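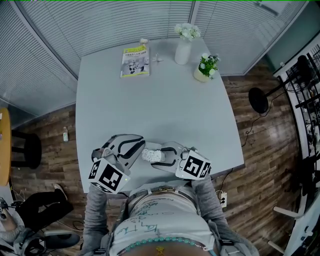 Robots at Work, Unit 4: Notes for the Demonstration Visit

Read these notes before we go to Plidel on September 12, 2026. Bring a pen and closed shoes. Bags stay in Room 366.

What the demonstration covers

Nii Gbeho will run the session. It lasts 30 minutes, and the last 10 are for questions. The topic is hand-held grippers. A person holds one in each hand and does an ordinary table task with them. The movements are recorded and later used to teach a robot arm the same task.

Terms you will hear

Fingers: the parts of the gripper that close on an object. On the pair used for table work they are black-lined and curved.

Fiducial tag: a black pattern printed on a flat face so that a camera can find its position and angle. Each gripper carries a white cube with a tag on it. The two patterns are different, so software can tell left from right.

Episode: one recording of one task, from start to finish.

Points to watch

Small, light objects are harder than they look. When both grippers hold the same piece, as with the small speckled one at the table edge, the two hands have to agree on how hard to squeeze. Watch the wrists as well as the fingers. Keep your own hands off the table during an episode.

After the visit

Write one page on a task from your own home or job that needs two hands. Say which hand holds and which hand moves, and where they swap. Delyth Bowen will collect the pages at the first class in October.

The reading list is in the shared Zotero folder. Read the Ametepe chapter first. The Walla paper is optional, but its section on grip force will help with the written page.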